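Frequently Asked Questions - Plika Trio

Who plays in the trio?

Nour Yammine plays the piano, Fares Sabbagh plays the double bass and Hadi Fakhoury plays the drums. On our second album Leen Masri sings on two pieces. She is a guest and does not travel with us every time, so please check the concert page if you are coming for her voice.

Is Plika a person?

No. It was the name of the small café where we had our first rehearsals. The café has closed and we kept the name.

What kind of music is it?

We say jazz, because the drums swing and most of each piece is improvised. Many of the melodies come from songs our parents had at home, and some listeners hear more of that than of jazz. Both are fine for us. We do not play standards in concert, except one ballad which Nour likes to put as the encore.

How long is a concert?

One set of 60 minutes, or two shorter sets with a break. The organizer decides. In clubs it is mostly two sets, and at festivals one.

Do you need a grand piano?

Yes, if it is possible. Nour can play an upright piano when it is tuned on the same day. We do not play on a digital piano, we tried it in Nallamstead and the ballads suffered very much.

Can I record the concert?

A short piece for yourself is no problem. Please do not put a full concert online. Fares is always glad to get good audio recordings for our archive - write to him before and he will tell you where to stand.

Where can I buy the albums?

At concerts and from our label, Konetti. The first album is sold out on vinyl, and there are no plans to press it again. The CD is still available. The second one exists in both forms.

My record arrived with a damaged cover. What should I do?

Write to Konetti with your order number and a photo of the cover. They send a new cover only, if the record itself plays well. 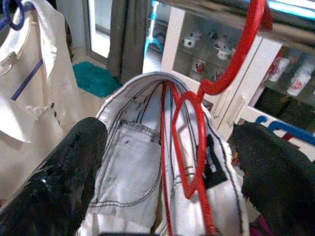

Do you sell sheet music?

For 3 pieces from the first album, yes. They are lead sheets with melody and chords, and the bass line is written out where it matters. The drum part is not written, Hadi plays it differently each time and does not want to fix it on paper.

Do you teach?

Hadi and Nour give a workshop every September, for players who already know their scales and can follow a chord chart. You do not need to read music very fast. Singers are welcome also.

Who do I contact for a booking?

Ghassan Nassar takes care of all concerts. Please tell him the date, the size of the room and what piano you have. He answers in English, Arabic or French.

Last updated: April 2, 2021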